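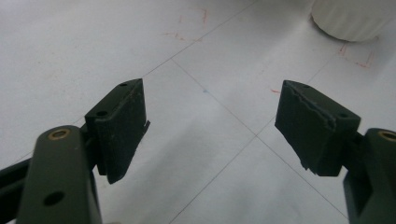 Why does my rain gauge show zero during the heaviest part of a storm?

Most often the funnel is partly clogged, so the water backs up and drains slowly long after the downpour has passed. Mine turned out to have that and a second problem on top of it, so I'm leaving my whole log on the ticket in case someone else with a Fidine station goes down the same hole.

Ticket 2424
Product: Fidine weather station, tipping bucket gauge
Site: Grekstead, back yard, gauge on a post
Status: Solved
Opened: March 21, 2025

What I saw

We had a real soaker come through overnight, the kind where the gutters give up and you lie there listening to it. I got up expecting a big number on the display and found a flat line for the worst two hours. Then it started ticking up at breakfast, under a blue sky! The wind and pressure graphs looked fine the whole way through, with a lovely sharp dip as the front passed, so I knew the station itself was awake.

The Aronau station up the valley is the nearest one to me and it had a nice steep curve right where mine had nothing.

First try

Took the funnel off. There was a plug of seed fluff and grit sitting in the neck, packed in pretty well. Rinsed it, poked the hole clear with a pipe cleaner, put it back. Poured a cup of water in slowly and the bucket tipped away happily – click, click, click. I figured I was done and went in for coffee.

Second try

I was not done. Next shower, it counted for a few minutes and then quit again. No late trickle this time, so the water was getting through and the tips just weren't being recorded.

Support asked me to do the following, and I'm copying it as I did it:

Pour 300 ml through the funnel, slowly, and write down the tip count on the display.
Do it again and count the clicks by ear.
Compare the two.

By ear I got 291 clicks (yes, I sat on an upturned bucket and counted every one, and yes, the neighbors saw). The display got to 7 and stopped. So the bucket was moving fine and the signal wasn't making it to the console.

Third try

Swapped the batteries in the outdoor unit. No change. Moved the console to the kitchen window, closer to the gauge. No change there either, and wind was still coming in fine over the same radio, so I should have skipped that one.

Then I unplugged the gauge lead from the bottom of the outdoor unit and found green crud on the contacts. The rubber boot had slid down the cable and rain had been running straight into the plug. That explains the pattern, I think: dry weather test, a few tips get through, then it gives up.

Fix

Cleaned the contacts with a cotton swab and a bit of rubbing alcohol, let it dry on the radiator, plugged it back in and pushed the boot up tight. I also tied a loop in the cable below the plug so water drips off the bottom of the loop. Ran the same test and the display matched my count, all 291.

Since then

Two more fronts have come through, one of them with hail, and it has kept up with both. My totals now run a little under Aronau and a little over Liew, and that's normal for this side of the hill.

One leftover question for support: can I edit the bad night in the history? It's pulling down my March total and it bugs me every time I open the chart.

Reply from support: You can mark the day as missing under History, but you can't type in a new value. Marked days are left out of the monthly total.

Marked it. Please go ahead and close this one, and thanks for the patience!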